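Serving Trays: Setup, Loading and Surface Care

A tray with a raised rim will hold a bowl and a spoon securely if the surface under it is flat and the load is placed in the right order. The notes below apply to rectangular trays with a wood or wood-look finish, used for one person's breakfast or soup.

Put down a plain white cover before you start. Crumbs and drips show up at once, and the tray does not scrape the table. Leave clear space on both sides of the tray so that both hands can reach it. Set the bowl on its plate to the left of the tray, with the spoon already in it, and move it across last. 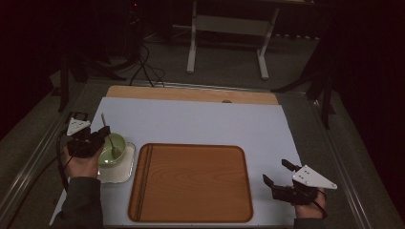

WURKAU, March

Loading order

1. Wipe the tray and dry it, including the corners.
2. Lay a napkin or thin mat flat inside the rim.
3. Place the plate first, then the bowl on the plate. A small square plate takes up less room than a round one with a wide edge.
4. Turn the spoon handle away from the carrying hand.
5. Fill the bowl no higher than 30 mm below its rim if it has to go up stairs.

Grooves next to the rim collect sugar and dried milk. Run a wooden toothpick along the groove, then follow with a damp cloth folded to a point. Do not use a knife tip. It cuts through the finish, and water gets in at the cut. 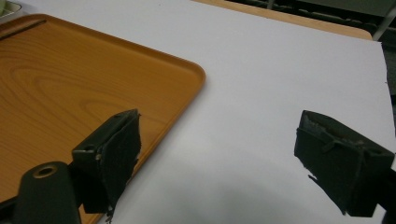
Remik Aidoo, Household Editor

Printed grain

A printed wood-grain pattern cannot be sanded or oiled. Sanding removes the print, and oil stays on top as a sticky film. Use dish soap and lukewarm water, rinse, and dry with the tray standing on its long edge. Keep it out of the dishwasher unless the maker states otherwise.

Sheet covers

Replace a paper cover when the edge starts to tear. To trim a ragged edge, fold the sheet back roughly 16 mm, crease it with a ruler and cut along the crease. Fabric covers should be hemmed. Smooth the cover from the center outward before the tray goes back on, and check that the tray does not rock at any corner.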